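## Getting Your Dirkerine 298 onto the Wireless Network

Now that the ink is in and the test page has come out looking the way it should, you can get rid of that USB cable if you'd like to (most people do!). Set aside a little time, pour yourself something nice, and keep your wireless password handy, with capital letters written exactly as they are.

1. Press the power button and wait until the Home screen comes up. The printer hums and clicks for a bit while it wakes, and it's best to let it finish.
2. Tap **Setup**, then **Network**, then **Wireless Wizard**.
3. Choose your network from the list. If it isn't there, tap **Search Again** and give it 30 seconds.
4. Type in your password. The little arrow key switches between small and capital letters, and the key marked **#+=** brings up the symbols.
5. Tap **Join**. The blue light blinks while the printer is connecting and stays on once it's connected.

**Note:** The printer only works with 2.4 GHz networks. Many routers give out two names, one of them ending in "5G", and you'll want the other one.

### Adding the printer to your computer

1. Open the Pinomdale Print Center and click **Add a Printer**.
2. Pick **Dirkerine 298** and click **Next**. If you see two of them, match the last four characters to the label inside the ink door.
3. Click **Print Sample** and go see what came out!

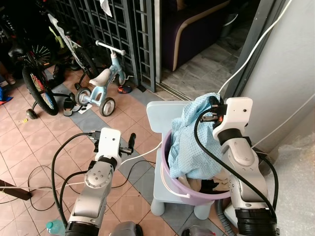 If the sample page comes out blank, run **Clean Print Head** from the Tools menu once, then try again. You can run it a second time if you need to, but please stop there, as each cleaning uses up a fair amount of ink.

**Caution:** Don't turn off the printer or unplug it while the blue light is blinking. If the power does go out, start again from step 1 of the wizard.

The tray holds 50 sheets of plain paper. For photo paper, load a few sheets at a time, shiny side down, and slide the guide in until it just touches the edge.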